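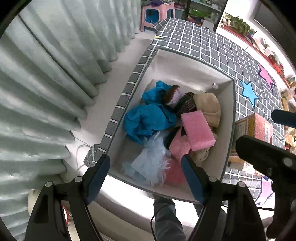 Soft things in an open storage bin, with a folded beige cloth to the right.

Winter clothing collection at Prurness

The January collection at the Nisbet Hall brought in 70 bags, almost double last winter's total. Coats and jumpers made up most of it, and children's shoes are still in short supply, above all the smaller sizes.

Roscoe Whitfield has agreed to run the sorting again. Bags are opened in the back room, anything torn or stained goes for rags, and the rest is hung by size. Please wash items before you bring them in and tie shoes together in pairs.
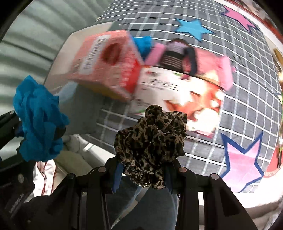
Two drop-off points are open this month: the hall porch and the Erby post office, both until 4pm. The Fandarel shop no longer takes bags - the storeroom there is full.

The spring sale will go ahead as usual, with most things at £2. We need 100 more coat hangers before then, wire or plastic. Murdo Matheson can collect from anyone without a car. Leave your name and address at the hall desk.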